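Home | Help | Tickets | My account | Log out

Ticket 919 — Faint line and small marks on table top
Product: Lano play table, pale top
Status: Open
Opened: December 2021
Print this ticket | E-mail this ticket

Hello all at Virier,

I do hope this is the right form, as I couldn't see one for furniture that has already been delivered and put together. We bought the Lano table in May for the playroom at Lelomholm, and I should say first that we are all very fond of it. The children run their cars over it, the toys go back in a white bin afterwards, and it has put up with a good deal. My trouble is a thin line in the top, left of the middle. It is very faint and looks like a crack, though I can't feel anything when I run a fingernail across it, and I would hate to leave it alone if it is going to open up. 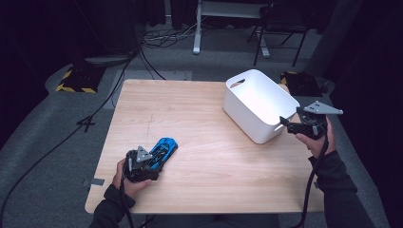
What I have tried so far — a soft cloth, barely damp, and then a dry one. I did this on 2 mornings and the line stayed just as it was. I also checked all 4 legs and tightened the bolts underneath in case the top was being pulled, and one of them did take a quarter turn. I haven't put any oil or polish on, as your care leaflet says to ask first (very sensible, I nearly used the stuff we keep for the sideboard!).

While I was down at that level with my glasses on I found some tiny dark marks as well, a speck and a short thin one that may be a scratch. They sit in the pale part of the grain, where the light catches it, and now of course I can't stop looking at them. They don't bother me half as much as the line does, but if one remedy would do for both I'd be delighted.
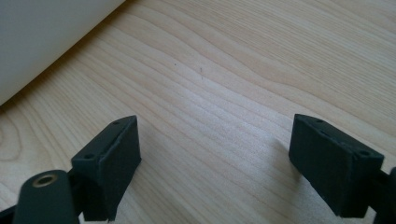
Léonie Chevalier: Thank you for such a careful message, and please don't worry about the polish, you stopped in good time. A line you can't feel is often only in the finish. Could you lay a strip of masking tape alongside it, with a pencil mark at each end, and look again in 8 days? If it has grown past either mark we'll send you the repair form for our Kneath workshop. Please leave the small marks alone until then, and no sanding.

Thank you, Léonie, that is very kind. I shall do the tape this afternoon, once the cars are put away, and write again under this same number.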